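08/11/2020 – Grirndale, bedroom, linen day

Bed first. Bottom sheet is white and smooth enough now, a few soft folds left in it. Pillow goes against the headboard, gray knitted throw beside it, fringe left hanging.
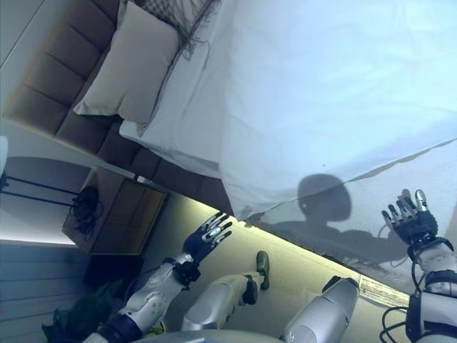

Charger and black cable stay on the nightstand for now. The Sturnance sheets are 800 thread and show every crease, so pull from the corners.
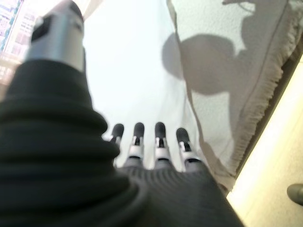
Yadav thinks the thin white fabric should be shaken out once before folding – worth trying in February. 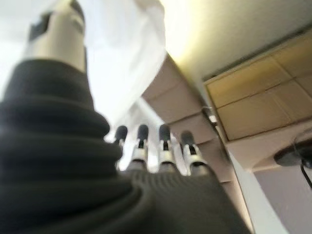 Where do the folded whites go? Shelf 18, under the Ostutance covers.

Waffle towel next. Thirds lengthwise, then in half, weave side out.
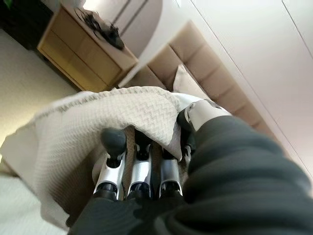 Old fold was 65 cm, too wide for the shelf. Still need to relabel bin 541.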